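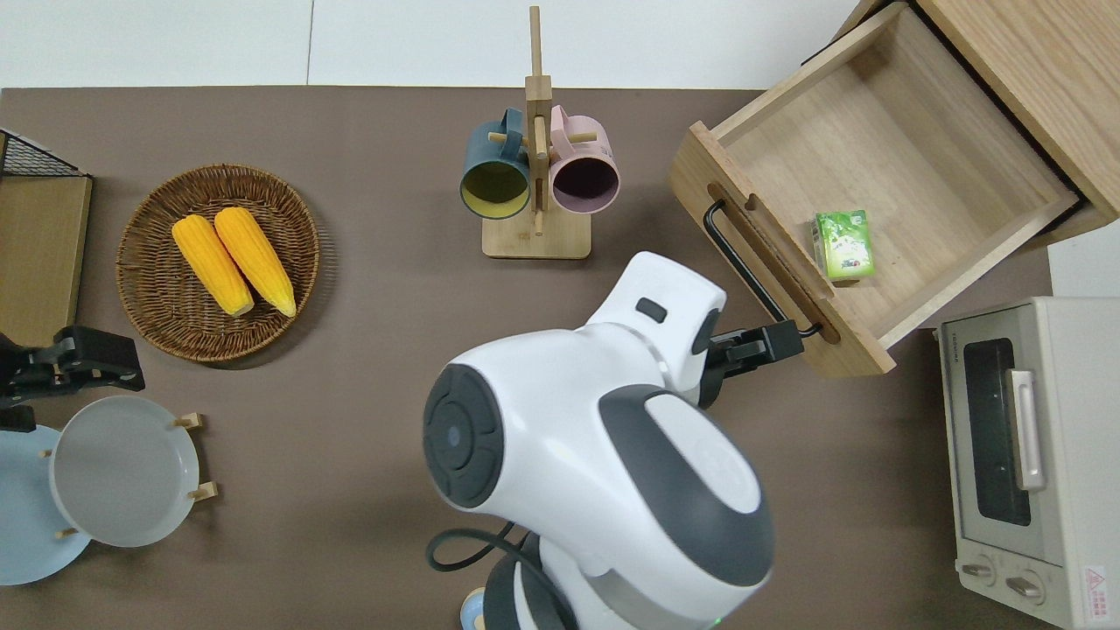
How to Freeze Corn on the Cob

Pick ears with tight husks and full kernels. Corn loses its sweetness quickly, so freeze it the day you buy it.

Husk the ears and pull off the silk. Bring a large pot of water to a boil and drop in a few ears at a time. Small ears need 7 minutes, large ones 11. Start timing when the water boils again.

Move the corn to ice water and leave it there until the middle of the cob is cold. Drain and dry well with a towel.

Wrap each ear in plastic, then pack them in freezer bags, 2 to a bag. Press out the air and write the month on the front.

Cook from frozen in boiling water until hot through. Use within a year.

Updated June 2022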